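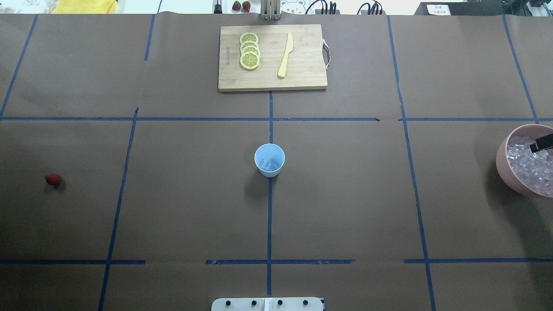
Using table zones to plan multi-step tasks in Folteo

Applies to: Folteo planner with the Mallix perception module. You need a calibrated head camera and a working arm driver before you start.

This page covers how to set up a zone map, tie detected objects to zones, and write a task that the planner can break into steps. The running task is a drink: ice in the cup, then lemon, then a strawberry. It has enough steps to show where the ordering rules matter and it fits on one table.

1. Lay out the table

Cover the table with brown kraft paper and mark the zones with blue masking tape. The paper cuts down on glare, and the blue is easy for the line finder to pick out. The lines do not need to be square to the table. Slanted lines are fine, and so are small gaps, as long as a gap is shorter than the value of max_gap in the zone config.

Place the items so that each one can be reached without passing over the cup. We keep the cup near the middle, the cutting board with the lemon slices behind it, the ice bowl on the right and the strawberry out on the left.

Clear anything off the far side of the table that looks like a task item, or mask it out in step 3. Two spare strawberries on a white surface behind the table are enough to confuse a task that asks for "strawberry".

2. Build the zone map

Park the arm in its home pose and run:

folteo zones build --camera head --out table_zones.yaml

The tool grabs a still, finds the tape lines, extends each one to its nearest crossing and writes out a polygon for every closed cell. Open the file and give the cells names you can remember. Ours are board, cup_area, left, ice_side and front. Cells you do not plan to use can be deleted or marked unused: true.

If a cell is missing, look for torn tape first. Raising max_gap will usually bring the cell back, but set it too high and two lines that should stay apart get joined. Raise it a little at a time and rebuild after each change.

3. Mask the background

The head camera sees past the table. Add a table_edge line to the zone file and set ignore_beyond_edge to true. Mallix will then drop any detection whose base point falls past the line.

Mask the mounting plate at the bottom of the view as well. It is white and has a row of black screws in it, and older Mallix models sometimes report the screws as small objects.

4. Register the objects

Each object needs a class, a home zone and a grasp type:

objects:
 cup: zone cup_area, grasp none
 lemon_slice: zone board, grasp edge_pinch
 strawberry: zone left, grasp soft_pinch
 ice_cube: zone ice_side, grasp tool
 knife: zone board, grasp none

Set grasp to none for anything the arm should see but leave alone. The knife is plastic and not part of this task, but it still has to be in the list. Leave it out and the planner treats its space as free, then puts the gripper through it on the way to the lemon.

Clear items give the most trouble. The model we use was trained on 2,682 labeled stills, and 297 of those had ice in them. That was enough for a bowl with a heap of cubes. It was not enough for a single cube in a cup, so we lowered the confidence limit for ice_cube inside cup_area only. You can set limits per zone under the overrides key.

5. Handle the stacked slices

Four overlapping slices are easy to read as one long yellow shape. Turn on split_stacks for the lemon_slice class. Mallix then fits a circle to each visible rind and returns the slices in order, with the one on top first.

Check the order by hand the first time:

folteo detect --class lemon_slice --show-order

The planner will only pick the slice marked top. If the order comes back reversed, flip stack_direction and run it again.

6. Write the task

A task is a list of goals with rules between them:

goal A: ice_cube in cup, count 2
goal B: lemon_slice in cup, count 1
goal C: strawberry in cup, count 1
rule: A before B
rule: B before C

Goals are checked against the current view before any motion is planned. With one cube already in the cup, goal A needs one more, and the planner should ask for a single scoop. If it asks for two, the override from step 4 is not being read -- check that the zone name is spelled the same in both files.

7. Dry run

folteo plan drink.yaml --dry-run

The output lists each step with its start zone, end zone and planned path length in millimeters. A line from our own log:

step 3 pick lemon_slice[top] board -> cup_area path 805

Read through all the steps before you send anything to the arm. Look for paths that cross a zone holding another item, and for any step that shows zone: unknown. The second one means the object is sitting on a tape line. Move it clear of the line, or set on_line to nearest.

8. Run it

Start at low speed and keep a hand on the stop button. Folteo takes a new still after every place action and checks the goals again, so a dropped slice leads to a new plan and not a skipped step. The retry limit is three per goal.

Known problems

Zone polygons drift if the paper moves. Rebuild the map any time the paper is shifted or replaced.

Shadows beside the cup and the bowl can be reported as flat objects under one-sided light. Set min_height to 4 to filter them out.

The Atix arm driver holds on to the last plan after a stop. Run folteo clear before planning again, or the first motion will come from the old plan.

Zone files made with the Nutsugah line finder load without errors but list their corners in the opposite direction. Convert them with folteo zones flip.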